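Jan 10, 2018

Moved apartments in December and used three moving companies' quotes to decide. Posting what I learned in case anyone in town is doing the same this winter.

Pollik quoted $915 over the phone for a one-bedroom, third floor, no elevator. Cakska wanted to come look first. Humance never called back.

The phone quote did not include stairs. That was another $74, and it was in the email they sent after, near the bottom. Read the email.
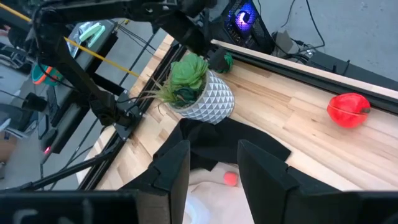
I went with Cakska in the end. The visit took maybe ten minutes and the number they wrote down is the number I paid. They were late by an hour but they did call.

Things I would do again: pack the kitchen last, label two sides of every box and not the top, keep the lease and the keys in a bag that stays with you.

Things I would not do again: move on the last day of the month. The Coelho building only has one loading spot and two other people had it reserved – we carried everything from the corner.

Bubble wrap is expensive. Towels and sheets did the same job for the plates and I had to move them anyway. Lost one mug.

Plastic bins held up better than boxes in the rain. I bought a few and borrowed the rest.
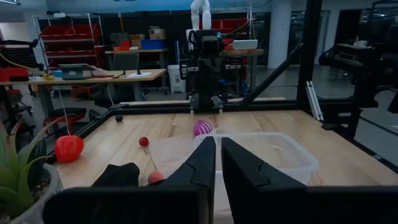
A reply from someone in the Coelho building says the loading spot can be booked at the front desk up to three weeks ahead, and that you have to ask for it by the hour.

Good to know. The lease packet doesn't mention it anywhere.

Deposit from the old place still hasn't come – I'll post when it does.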